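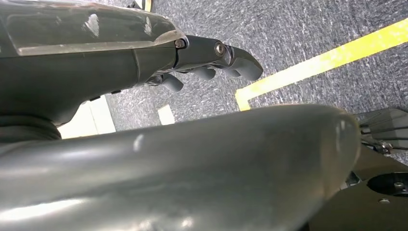 Tokalex Hand Project: Where Our Data Came From

Our group signed up for the Tokalex project thinking we'd spend the semester training a model. We spent most of it collecting examples (seriously, most of it!), so that's what my part of the report covers.

The plan we wrote in July was simple. Record 200 demonstrations of the robot hand reaching for a part and picking it up, feed them to the policy, done. Each demo was one of us steering the arm and hand by teleoperation while the Lumbao logger saved joint angles and the wrist camera video together. I figured we could knock out 60 in an afternoon. Ha. We got there eventually, but the first afternoon was mostly me learning that my own idea of "slowly" is way too fast for a robot.

The wrist view took some getting used to, too. The fingers and the arm itself can fill up a lot of the picture, and if you come in at a bad angle the part you're reaching for is just hidden. I started tilting the hand a little earlier on the approach, and then I had to get my teammates to do it the same way, or at least close. We argued about that one. If everybody's demos look identical the model only learns one approach, but if they're all over the place it learns mush.

After we'd recorded all 200 I went through every single one and threw out the bad ones: dropped frames, long pauses where somebody was asking a question, grasps that slipped. That left 168. I kept the slipped ones in a separate folder, and the Vustthorpe lab has asked for a copy because they want failures to train on.

If I did this over, I'd write the labeling rules before recording anything. We changed what counted as the end of a demo halfway through (fingers closed, or part lifted?) and I had to go back and relabel the early batch by hand, which ate a whole evening and most of a pizza. The rules we ended up with are in the appendix, along with the logger settings.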